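Koststead Bets on the Wired Keyboard

Wireless keyboards now take up most of the shelf space in computer stores, and manufacturers have followed the demand. Koststead has taken the opposite course. Its new model, the Warnden, ships with a fixed cable and no battery, and the company says it has no plans for a wireless version.

The Warnden is a full-size board with a number pad and four programmable keys along the left edge. Setup is simple. Windows recognized our review unit at once, and the optional software is needed only by those who wish to assign macros. Settings are stored on the keyboard itself, so a profile created on one computer carries over to the next.

Typing on the Warnden is a pleasure. The switches, supplied by Wistent, are firm without being tiring, and the space bar has none of the rattle that spoils many boards at this price. Gamers will find that fast key combinations register reliably. The volume wheel is less successful. It turns too freely and is easily brushed when reaching for the Delete key.
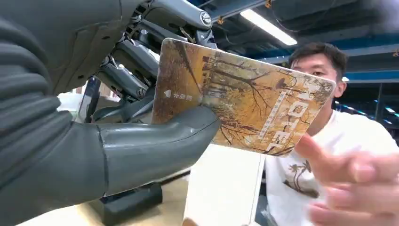

Two versions are offered. The standard board sells for $127 and includes a plastic wrist rest. The other, with an aluminum case and keycaps designed by the Illés studio, weighs noticeably more and comes with a padded rest. Both use the same switches and the same software, and typists who do not care about appearance will lose nothing by choosing the cheaper one.

The printed manual covers installation well but says little about macros. Koststead has promised an expanded edition, to be posted on its website on 14th May. The warranty runs for two years and covers the cable.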